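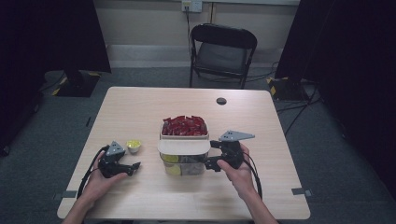 Members of the regional safety exchange visited the Narine handling laboratory in January 2025 to learn how the site responded to a gripper fault reported there the previous April. The visit was hosted by Murray Hollis, laboratory manager, and included a tour of the work area, a review of the fault record and a short discussion.

Narine uses hand-held grippers to record picking and packing tasks, and the recordings are later used to program automated cells. According to the record, the jaws of one gripper failed to release on command and stayed closed for 56 seconds. The operator's finger was pinched between the jaw and a container. First aid was given on site and no time was lost from work.

Riku Aoki, who led the inquiry, told visitors that the fault was traced to a worn cable connector. The unit had completed 181 sessions without inspection. Site rules called for a check every 174 sessions, but the count was kept on paper and had not been carried over when the logbook was replaced.

Two changes were made. Session counts are now kept in the Kioko maintenance system, which locks a unit when a check is due, and each gripper has a manual jaw release within reach of the thumb.

Visitors asked whether cable strain had been reviewed as a separate hazard. Mr. Hollis replied that the review is still open. The group's next visit will be to the Sorard plant.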